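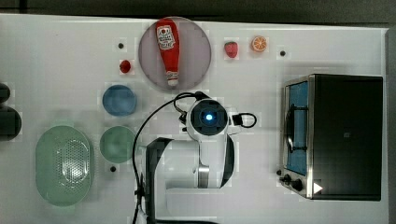 Filed under: Shop Log / Arm Build
12 June 2019
By Ilona Katona

Picked up where Kaiwen left off. He had rebuilt the wrist joint and left a note on the bench saying the play in it was gone. I checked with the arm powered down and he's right, it's tight in both directions now. The old set screw was chewed up. I put it in the scrap tin, so don't fish it out and use it again.

The cable is still my main complaint. It has enough slack to go all the way around the base, which we never do, and the extra ends up in a big loop on the left side near the bowls. On a low reach to that side the loop touches the table and drags. It hasn't moved a bowl yet but it will. I tried a strip of hook-and-loop at the elbow and that made it worse, because the slack got pushed up to the wrist. Took it off again. Musyoka thinks a spring clip on the upper link would hold it. He has some at home and will bring a few in.

Table layout: I want to stop changing this every session. Plate at the back in the middle, the two bowls to the left with blue behind green, the colander farther left, oven on the right with the door facing in toward the arm. The play food can go anywhere along the back. If you need to shift something for a test, put it back before you save poses. Half of the poses Faraji saved last month were useless after somebody slid the oven over to vacuum.

Ran the homing routine first. Encoder on the shoulder read 2,388 at the hard stop. My last entry has it at 2,391, so call that the same. Elbow and wrist matched the sheet.

Then the pick tests, slow speed only.

Strawberry: fine. It's a bit irregular, so the grip depends on which way it's lying, but it came up each time and went in the green bowl.

Orange slice: fine once I dropped the approach height a little. Before that the fingers closed over the top of it and came up with nothing.

Small red round one: bad. It rolls as soon as one finger touches before the other. It's also shiny, and the detector keeps putting the center on the highlight and not on the middle of the thing. I turned off the lamp over the bench and it got better. Adoración wants to try a diffuser before we touch the code. OK with me.

Ketchup bottle: didn't get a clean pick lying across the plate. It's almost as long as the plate is wide, and the arm wants to come in square to the table and not square to the bottle. I entered the wrist angle by hand and it held, but the wide end sagged and it slipped when I raised the arm. The grip point needs to move toward the base. Faraji, the offset is in the file called Nevville if you want to look at it. Don't overwrite it, make a copy.

Oven door: not attempted. I did drive out to the approach pose beside the door to see whether the arm gets there without the elbow folding back on itself. It does, with 445 mm of reach used from the base center. That leaves some room, though I don't know how much we lose once it has to pull. Nothing heavy goes on that handle until we have a current limit set. The one in there now is the default from Saha and it's much too generous.

Camera: the picture was soft at plate distance. Lens had backed out a hair. Turned it in and put a dot of nail polish on the thread. Exposure is fixed at 3,000 now, in whatever units that driver uses, and auto is off. With auto on, the picture changed every time the black side of the oven came into view, and the detector didn't like it.

Lost a good hour to the controller dropping off the bus. It happened 2 times, both while the wrist was turning, so I suspect the connector there and not the software. Reseated it and it stayed up through the last set. Needs a proper strain relief. Kaiwen, did you crimp those pins again or are they the ones from Badia? If they're the Badia ones I'd like to redo all of them.

To do:
- clip for the cable on the upper link (Musyoka)
- diffuser for the bench lamp (Adoración)
- bottle grip point, then repeat at slow speed
- current limit before any door work
- check wrist pins
- order more finger pads, the left one is starting to peel

Power supply is off at the wall. Poses are saved under Cilach, and the older set is still there in case I broke something.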